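Spent the afternoon at the Trudora open day and my feet hurt, so you're getting a thread

Over 600 people signed up, and they take you through in groups of 6. Mine got Pin-yu Huang, who talks fast and lets you try stuff!
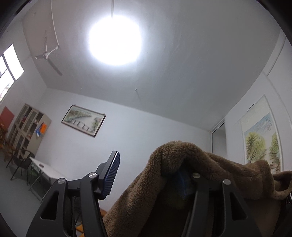
Office chair, brown fluffy thing over the back, ceiling fan, scroll on the wall

2/ We got a whole talk on grip force. I asked Pin-yu if soft stuff is harder than hard stuff and she said oh, MUCH harder - cloth never sits the same way twice

3/ My turn with the practice gripper: two tries at a sock, one sock on the floor. Roya Rahimi got hers first go and I'm still sore about it

4/ Favorite question came from a kid in our group: "does it get bored?" Pin-yu said she does, around lunch

5/ They're doing another one in November - I already put my name down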